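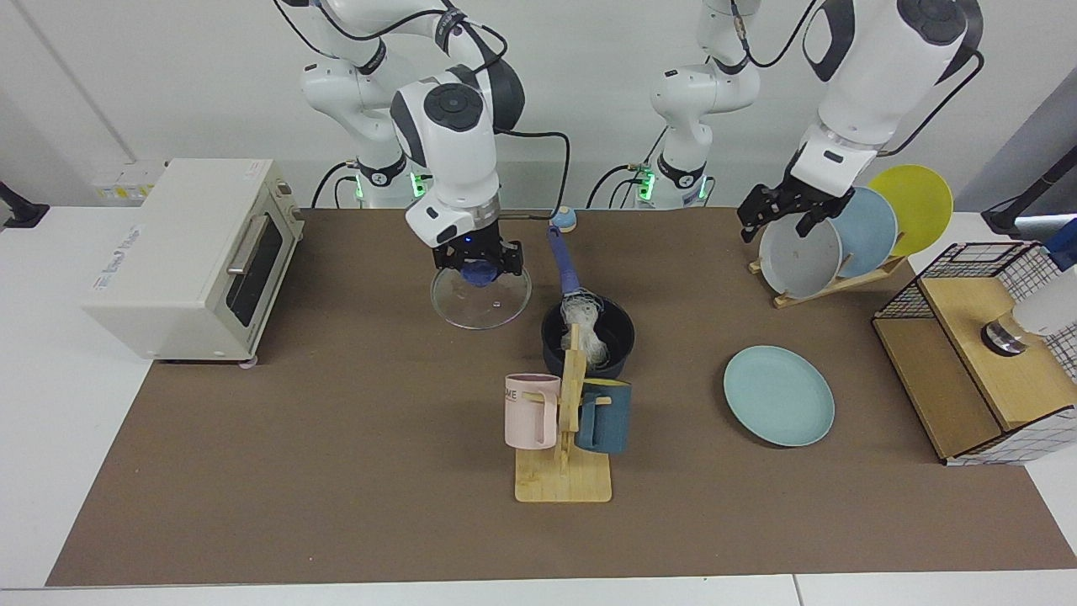

Do you have opinions about where the saucepan goes?

I do, lots of them, and so does everyone I've ever shared a kitchen with, and that's pretty much how I ended up running this study. I'm Áine Hayes, I work on the small kitchens project at Sedbridge, and I'm looking for people to come in and put dishes away for me. Really! You come in, you get a countertop and a handful of ordinary kitchen things, and you set it up the way you'd want it if you had to cook supper there every night.

We did a mail-in survey back in June and got 633 forms back, which was lovely, but of those only 471 had the sketch filled in, and a good many of the sketches were a rectangle with "stove" written in it. (No hard feelings. I can't draw either.) So now I'd like to watch people do it with actual plates in their hands.

What you'd be doing

Each session is 80 minutes, including a break and as much tea as you like. You'll work at one long counter with a brown mat on it. There's a toaster oven, a saucepan with a long blue handle and a glass lid, a wooden dish rack, a few plates, a mug tree and some odds and ends. I'll ask you to do three things:

Set everything out for cooking a small meal.
Put it all away again, any way you like.
Talk me through one thing you moved and then moved back. Everybody has one.

You won't be cooking anything and you won't be scored. If you think the dish rack belongs to the left of everything, put it on the left. If you want the lid living on the pan, great, and if you'd sooner stand it in the rack with the plates I want to hear all about that too, because Sorin and I have been disagreeing about lids for months.

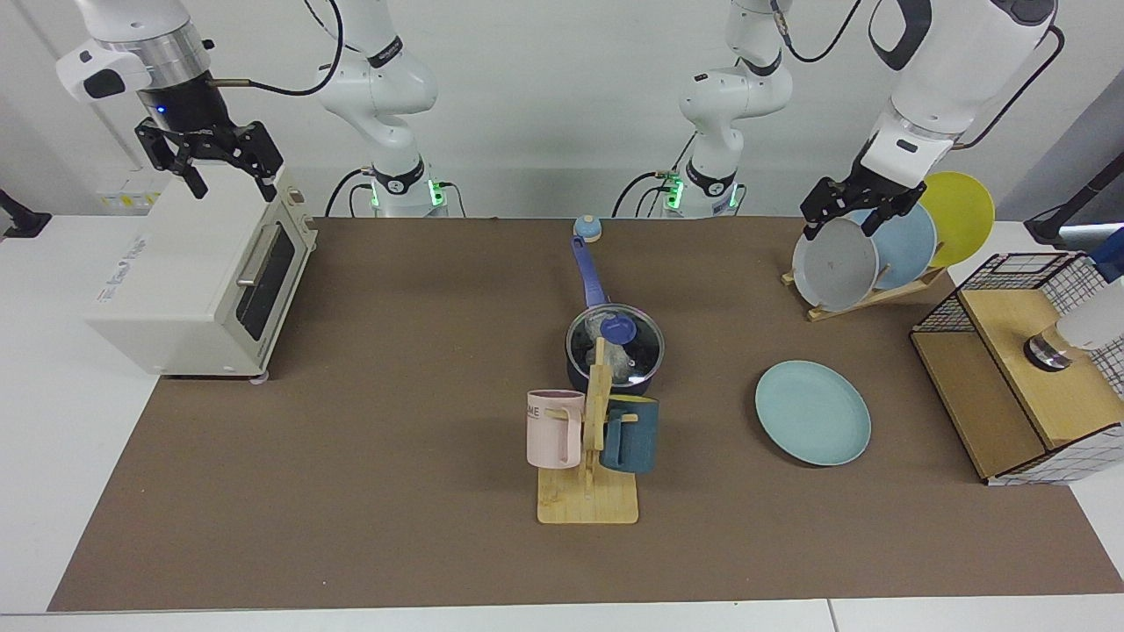 The counter with the lid on the saucepan, the toaster oven at the left and the mug tree in front.

Yes, there's a little bell with a blue dome. Ding it when you're finished with a round, or don't, you can just tell me.

Who I'm looking for

Anybody 18 or over who puts away dishes at least a few times a week. You don't have to be tidy! I'd especially love to hear from:

People who live in a studio, a trailer, a dorm or one rented room
Left-handed people (we had hardly any in the survey and I'm still cross with myself about it)
People who cook for one
Anyone who has recently merged two kitchens into one and is still speaking to the other person

You'll need to be comfortable standing for a while, though there's a stool if you'd like it, and lifting a saucepan. If you use a wheelchair, tell me when you write and I'll book you into the Vemon Street room, where the counter is lower.

What you get

$50 for the session, paid the same day, plus your bus fare or parking if you bring me the receipt. If you have to leave early you still get the whole amount.

What happens with your answers

I write notes while you talk, and your name doesn't go on them, only a number. You can ask me to take your notes out any time before the write-up goes to print. The write-up itself will be a short booklet on laying out small counters, and I'll mail you a copy if you give me an address.

How to sign up

Send me a note through the Sedbridge contact page with "dishes" in the subject line. Tell me which evenings suit you, what kind of place you cook in, and whether you're left- or right-handed. Two or three sentences is plenty. Please get it to me by 28 November 2021.

I answer everything myself, so give me a couple of days. If I'm away, Selma Angelovski will write back and she can book you in just the same. Couples and roommates are welcome to apply together, but you'll each do your own session, and no peeking at the other one's counter until you're both done.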